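3 min read

Keton Hand-Held Gripper Pair

Keton is a matched pair of grippers you carry in your own two hands, made for teams who need examples of everyday work and would much prefer to gather them in somebody's real home than in a lab. You pick them up, get on with the chore, and every squeeze and reach is saved as you go. Our favorite starter chore is sorting chopsticks and spoons at the utensil holder, and we do love it!

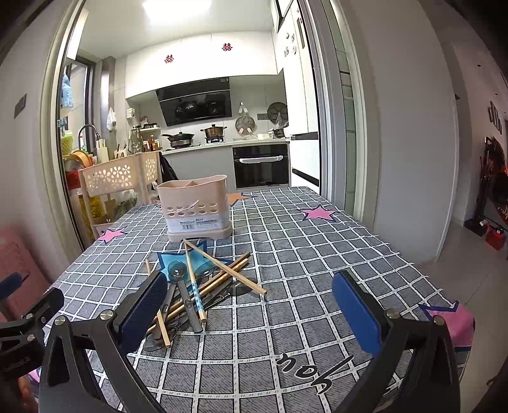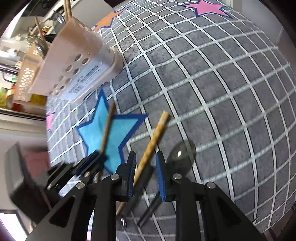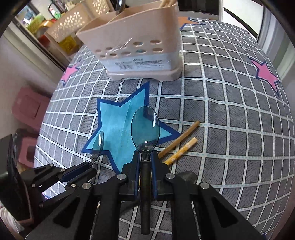
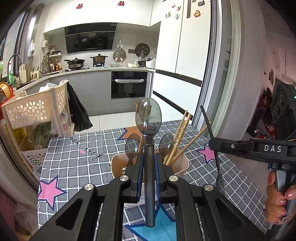 What it's good at

Thin things, mostly. Each finger carries a ridged blue pad, and the pads were the part we fussed over longest, trying one rubber after another until a slim chopstick and a slippery spoon handle could both be held without pinching too hard. A spoon that leans a little differently every time is exactly the sort of thing a learning system needs to see over and over, so please don't tidy the pile between takes (we know it's tempting).

How much to record

The Eskola starter set, which ships with every pair, holds 391 takes of kitchen table chores. Most people find that almost 3 hours in a new kitchen gives them a nice spread to add to it. Change the tablecloth, move the holder, swap hands, and let the slow, fumbly takes stay in along with the good ones.

In the box

2 grippers, left and right
2 sets of spare finger pads
Eskola starter set and the Drorlow desktop program for trimming and labeling takes
Printed guide from Grila, with chore ideas at the back

The next batch of pairs leaves our workshop in July.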